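**Unit 3: Choosing a gripper, or at least failing to choose one on purpose**

Read the first two pages of Ikeda's lab notes before you come in. They are short, and Kenta Ikeda does not repeat himself for people who skipped them.

We are comparing two finger sets, the Stelis and the Latley. Both will pick up a toy block, and so will a toddler. What we want to know is how far off the wrist can be before the fingers stop forgiving it.

Terms you'll need:

- *Opening*: the gap between the fingertips before closing.
- *Offset*: how far the block sits from the middle of that gap.
- *Yaw error*: how badly the block is turned relative to the fingers. Blocks love yaw error.

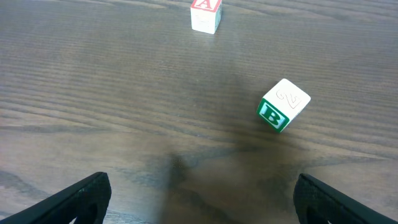
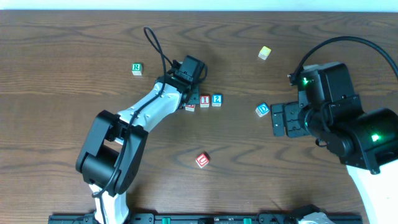

*Lirnholm, February*

Look at the B block in the wrist view. It sits toward the right finger and it's turned, so closing straight down on it tests offset and yaw together - fine for a demo, useless for a comparison. Change one at a time.

The row by the left gripper in the wider view is a different problem. Blocks that nearly touch leave no room for a fingertip, and wide fingers do worse here whatever the catalog says. Pull a block clear with one arm before you try to lift it, or write down that you didn't.

Akihiko Tsuchiya's log from last term runs to 1273 grasps. He marked 54 of them "sort of." Please don't have a "sort of" column. A grasp counts if the block leaves the table and stays up while you say "Tamura controller" at normal speed.

**For next time:** one plot per finger set, offset against success, same axes on both. If your two plots look identical, check that you swapped the fingers.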